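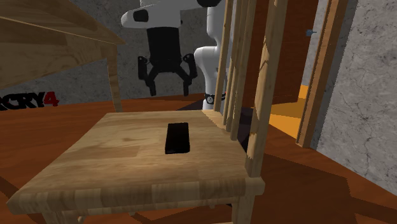 A light wooden chair, slatted back, with a small black block on the seat.

My neighbor Clyde Thibodeaux sent me a link last week to a class called The Lamero Method. It promises to fix your posture in 40 days. He knows I write about this kind of thing and he knows it gets me going, so I suspect he did it on purpose.

I read the whole sales page. It took a while. According to the page, most back pain comes from "lazy sitting," and the cure is a set of 4 exercises plus a cushion they happen to sell for $59. The exercises look fine to me. One of them is standing up, more or less, with a name on it.

What bothers me is the part where posture explains everything. Bad sleep, bad mood, sore knees, trouble paying attention. When one cause gets blamed for that many problems I start looking for the cash register, and on this page you don't have to scroll far.

I grew up being told to sit up straight. My grandmother had a hard kitchen chair she called the Danby chair, after the town she hauled it home from, and she sat in it like a fence post every day of her life. Her back hurt the whole time. My uncle Reginald Fitzsimmons (Fitz to everybody except the bank) slouched through a long career selling carpet, mostly Türkmen rugs and things that were supposed to pass for them, and he had no complaints except about customers. Does that prove anything? No. Two relatives is two relatives. But the sales page has a quote from a woman in Clukholm who says the method changed her life, and I don't see why her story should count for more than Fitz's.

Clyde says I should at least try it before I make fun of it. Fair enough, I guess, except that this argument works for every product ever made. I can't try all of them. And if I did try it for 40 days and my back felt better, I still wouldn't know why. Backs get sore and then they get less sore. Mine was terrible in June after I moved the freezer, and then it was fine, and all I did was complain and go for walks.

The page also says the method has helped "over 1000 people." Helped how? Who asked them, and what happened to the ones who quit in the first week? I wrote to the company with those questions and got back a coupon code.

I'll keep doing what I do now, which is get up when I'm stiff and sit back down when I'm tired. If the back really acts up I'll go see a doctor — a real one, with an office and old magazines.

Clyde bought the cushion, by the way. He says it's comfortable. I asked if his back was any better and he said it's too early to tell, he's only on day 4.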